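Zomitz bench, two-arm cell
13 May 2021

Teleoperation practice, the small white cabinet and the toy bricks. I write this the same evening so that the details are not lost before we do the training run. Vemier is the name of the recording program, for those who join later.

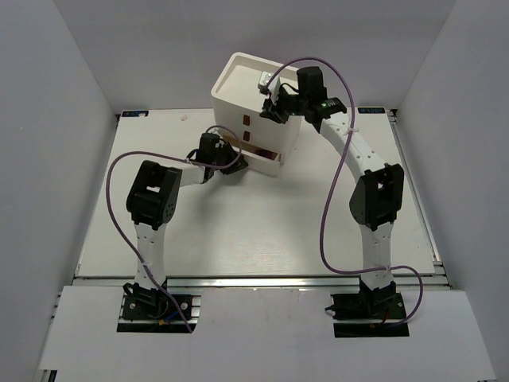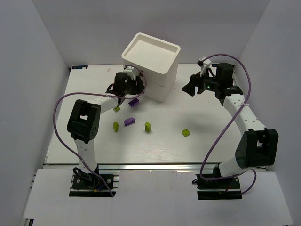 Notebook 4, page 80

The drawer task first. The plan for both arms is simple on paper. The left gripper takes care of the drawer, the right one takes the light-gray block at the top of the cabinet and holds it until the drawer is open enough. In the first picture the right arm has the block and the left gripper is in front of the drawer, low, near the corner. I like this position as a middle point of the task, and I propose we use it as the reference for when a demonstration is cut in two parts.

What I learned by driving it myself:

The drawer must be opened slowly. If I pull my hand quickly, the left gripper follows with a small delay and then pulls more than I wanted, and the whole cabinet turns a little on the board. Then the handles are not where the right side of my brain expects them. I have started to make a short stop before each pull. Colleagues, please do the same, otherwise the model will learn two styles and mix them.

The right arm should hold its block still during the pull. My own hand wants to move in sympathy. I watched my recordings again and in many of them the block goes up and down while the left arm works. I marked these as "second quality" and did not delete them.

The bricks second. Purple and lime-green ones, scattered in front of the square bin, and each must go in the bin. The colour does not matter for now. I tried to put them down differently every time: some flat, some standing on the narrow end, some on the side. The standing ones are easier to grasp than I thought, but they fall if the finger touches them even lightly on the way down. For a brick lying flat I come from straight above and close across the short side. For a tilted one I have no good rule yet. I turn the wrist until it looks correct and hope.

It is better to let each arm take the bricks on its own half. When I crossed the left arm to the far side, the elbow came near to the other arm and I had to stop and go back. I discussed this with the group from Mudberg by e-mail and they let the operator cross freely. Their bricks are spread much wider than ours, so maybe the comparison is not fair.

Cables. The purple cables make a wide loop beside each elbow and I ask everyone to leave the loops as they are. I shortened one last week, thinking it would be tidier, and the wrist could not turn fully any more. The zip ties stay where they are also.

Recording. The last file of today is number 1409. After checking I keep 692 demonstrations in the folder Chettiar, and 164 go to the second quality folder. The rest has either a dropped block or a pause of mine that is too long. I am aware that 692 is not a big set for two tasks together, and the bricks have the smaller part of it.

One fault in Vemier: when the operator presses "end" while a gripper is still closing, the last moment is not saved. The file looks complete, but at replay the gripper stays half open. For now, count slowly to two after the grasp before you press.

Also my own fault: I changed my seat height after lunch and my view of the bin rim became different. In the afternoon files I approach the rim too high. It can be seen clearly if you play a morning file beside an afternoon file. The seat is now marked with tape at the right height.

To do:
Repeat the bricks with the bin moved a little to each side.
Write the two-second rule on the operator sheet.
Ask whether Mudberg can share their file format before August.
Replay ten of the kept drawer files on the real arms, with a hand on the stop button.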